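**Walk-through checklist, Sutherland House, laundry and linen rooms**

Walked by Kieran Sugden, May 2, 2026. Comments go under each group, and I'm sorry in advance that they run long. I'd sooner write too much than have somebody ring me in the evening to ask what I meant!

**Doors and floors**

- [x] Corridor door closes on its own
- [x] Floor clear between the machines and the sink
- [ ] Mat lies flat at the entrance
- [x] Emergency light comes on with the test button

The mat is curling up again at the corner nearest the sink. I pressed it down with my foot like everybody does and it came right back up. Please take it out altogether until the replacement comes; the floor underneath is perfectly good and has plenty of grip.

**Machines**

- [x] Lint screens clean on both dryers
- [x] Shut-off valves turn freely
- [ ] Hose on washer 2 free of bulges

Both Harna dryers looked lovely inside, and thank you to whoever has been doing the screens, because last July I could have stuffed a pillow with what came out of there. Washer 2 has a soft spot in the cold hose, 14 inches up from the valve. It isn't leaking, but I've tagged it and I'd like it changed before the next big linen day.

**Racks, hooks and baskets**

- [x] Wall racks tight to their brackets
- [x] No rack loaded above shoulder height
- [ ] Wire ends and hooks turned in or capped
- [ ] Baskets free of cracks

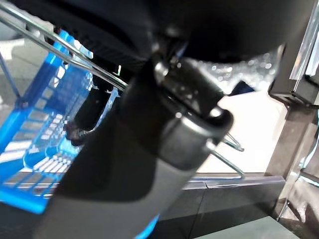 Wire racks are the part of this walk I fuss over most, and I know I've gone on about it before, so bear with me. Years ago I opened up the back of my hand on a rack at the old Novia building, reaching for a pillowcase of all things, and I've run a finger along every wire since. Hooks are what I'd like you to look at first. A bent one like the silver hook there, with its narrow loop pointing down, is just the shape that catches a sleeve or a lanyard, so feel the end of each one you use and put a rubber cap on any that's sharp. The caps are in the Wulier box on the supply shelf, and we have 262 of them, so please don't be shy.

Baskets get the same treatment. Grid-sided ones, such as the blue plastic one, are good and airy for damp things, but each little opening is a place where a crack can start. Hold the basket up to the window and look at the corners and all along the rim, then give it a gentle squeeze. If it creaks or pinches, set it by my door and take a fresh one. One from the linen room had split at the handle, and I've left that box open above until it's been swapped out.

**Supplies and paperwork**

- [x] Detergent below eye level, lids on
- [x] Eyewash bottle in date
- [ ] Glove box refilled
- [x] Log sheet signed

We're down to the last handful of gloves in medium. I've put in for a case of 1,000, which ought to keep everyone happy for a good while.

**Still open**

- Entrance mat: remove
- Washer 2 cold hose: replace
- Hooks: check and cap
- Split basket: swap
- Gloves: on order

Leave a note in room 13 when any of these is done and I'll come down and tick it off with you.

Kieran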